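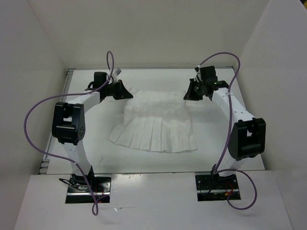 Two arms, one pleated white garment: the grippers at the top corners of the cloth.

Pleats are back on the bench, and the Gronura planner is finally ready for them! For most of the fall our cloth software treated every garment as one flat outline, which is fine for a dish towel and pretty hopeless for anything that fans out toward the hem. Tamara Furtună has rewritten the part that picks grasp points, so it now looks for the straight band along the top first and works out both corners together (before, each arm chose its own and they argued about it).

The other big change is timing. Both arms now follow a single shared clock, with the motion plan refreshed every 24 milliseconds, and if one gripper reports a bad grasp the other one waits. Diane Poirier wrote the replay tool that goes with it, called Filip, and I love it. You can scrub through a run and see what the planner believed about the cloth at each step, wrinkles and all. We have 600 runs loaded so far, and 19 of them are tagged as good puzzles for anyone who wants to dig in.

Next up is the fold itself, starting with the wide lower pleats. The new branch is on the Resberg server under "skirts", and Diane would love bug reports on Filip.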